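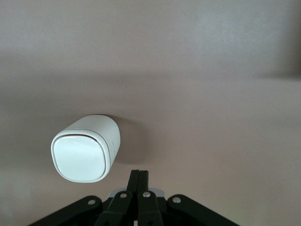

Avelbridge Games | Small Studio Team | Shop > Expansions

Rerkum: the second expansion for Storka

Posted 2020-07-04 by Iona Yule

Right, so it's out! Rerkum is the second big add-on for Storka, our co-op river trading game, and it's the one I've been banging on about in the newsletter since before the first one had even gone up. If you've played the base game you'll know how it goes: two to four of you share a boat, you haul cargo between ports, and somebody always forgets to bring rope.

Rerkum sends you upriver. The water's narrower, the towns are further apart and the weather is a good deal nastier than anything in the base game (I did the storms, I'm not sorry). There are 49 new ports, and the biggest of them is Srithong, a market town on stilts where prices change every time the tide does. You can make an absolute fortune there or lose the boat. I've done both in one evening.

I know a few of you found the first expansion a bit easy once you'd worked out the salt run. I did too, by the end. So the new contracts can't be repeated back to back, and a port remembers if you turned up late last time. It doesn't shut you out, it just pays you less and the harbour master gets sniffy. You can win him round with fruit.

What you get

The upriver map, with its own soundtrack
49 ports, including Srithong
107 contracts
Two new boats, the barge and the little patrol launch
A solo mode with a hired deckhand (you did ask!)
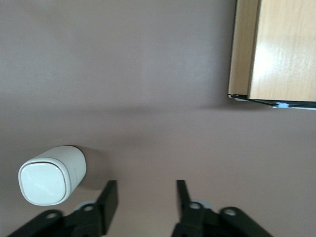 The solo mode took us longer than everything else put together. The deckhand will tie up, bail out and keep lookout if you tell them to, but they won't steer, and they get tired, so you do have to think about when to drop anchor for the night. I started off hating it and now I play it more than the co-op, mostly with a cup of tea and the storms turned down. You can do that in the options, under Weather. Setting it to Mild doesn't switch off any of the achievements.

Speaking of which, there are 55 new ones. The daft one is for carrying 3000 eels without selling any. I haven't got it yet.

Before you buy

You'll need the base game, and it has to be on the June update or later. You don't need the first expansion, though the two maps join up at the lock if you own both, and you can take your old boat through. The barge won't fit through the lock. That's on purpose, please stop reporting it.

Only the host needs to own Rerkum. Friends with the base game can join in and keep whatever money they earn, but they can't carry on upriver by themselves afterwards.

Old saves work fine. I'd make a copy first anyway, especially if yours is from the early days, when we kept contracts in a different file.

Known niggles

The rope counter sometimes shows one too many after a storm. Leaving port and coming back sorts it. On split screen, the Srithong price board is hard to read from the sofa, and I'm making a larger version of it for the next patch.

Found something else? Use the bug form on the Storka page and tell me which boat you were in.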